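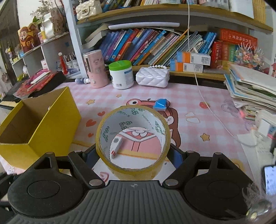

The jaw width reading on my Ilstead handheld gripper drifts during a session, and on Sunday it got bad enough that I had to stop. Closed on nothing, it reads 3 mm open. Restart the logger and it goes back to zero for a while, then creeps up again. I first noticed it on a big roll of packing tape, because the tape doesn't change size much and I expected the same number every time the blue faces of the fingers touched it. I didn't get the same number. By the end of the afternoon 2635 clips were saved and I don't know which of them I can trust. Same setup since May, no drops that I know of. Logger is Stoma, whatever the current release is. Anyone had this?

kforsyth
Check the pivots before you blame software. Mine did this and one of the caps at the bottom of the linkage had backed out by less than half a turn. The arm rocks on it and the finger lands in a slightly different place each time. Hold the body still and try to wiggle each finger up and down. Any click you can feel is too much.

dunlin_88
Disagree, sorry. A loose pivot gives you scatter, it doesn't give you a number that only goes one way. And a restart wouldn't fix a loose screw. Sounds like Stoma losing its zero. It happened to me when I had two grippers on the same hub and one of them kept dropping off for a moment.

kforsyth
It can go one way if the screw is still turning.

dunlin_88
Then it wouldn't come back to zero on restart.

kforsyth
It would if the logger takes a new zero from wherever the jaws happen to be when it starts. Does it? I'm asking, I use something else.

akosua_a
Original poster here. Yes, it zeros on start, with the jaws shut. So the restart doesn't prove anything either way, I should have thought of that.

I did the wiggle test. The right finger is solid. The left one has a small click, low down, toward the pivot. I also run two units on one hub, so dunlin_88 could still be right about part of it.
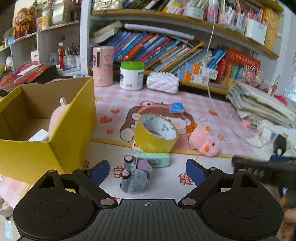 I took the second unit off the hub last night and ran the first one alone for 70 minutes. Still drifted, but slower. Then I tightened the left pivot and ran it again with both plugged in. Flat for most of the run, and then one jump near the end.

dunlin_88
One jump is the hub. Look in the log for a gap in the timestamps at the same place.

marrowfat
Don't just crank that screw down. I did that on a Quezada gripper, different make but much the same linkage, and it bound up halfway through closing. I pulled harder, it let go all at once and the arm came in on my other thumb. Bad blood blister, and I was lucky. There is room between those arms for a fingertip when it's open and no room when it's shut. Back it off until the arm swings freely, then use threadlocker, the removable kind. And keep your spare hand off the linkage while you test.

kforsyth
Agree with all of that. I should have said it in my first reply. - Kirstin

torvane
What about the clips already saved? I'd bin the whole day.

kforsyth
I wouldn't. If she has the tape roll in a clip she has a known width. Measure the roll with calipers, compare with the reading, and keep the clips where the two agree.

torvane
That only tells you about the clips with the roll in them. The ones in between could be anything, and if it jumped once it could have jumped and come back. You'd be guessing.

akosua_a
Timestamp gap is there, right at the jump. So I had two faults. I've ordered a powered hub from Grultel and put threadlocker on the left pivot, backed off the way marrowfat said. It swings freely and the click is gone.

On the clips, I'm with torvane for the last part of the day, where the error was largest. Those are going. The morning ones I'll check against the roll and mark as unverified if I can't. I'm also going to close the jaws on a fixed block every 5 clips from now on, so there's something to compare with next time.

dunlin_88
Post the numbers when the new hub is in. I'd like to know if the jumps stop completely.

akosua_a
Will do.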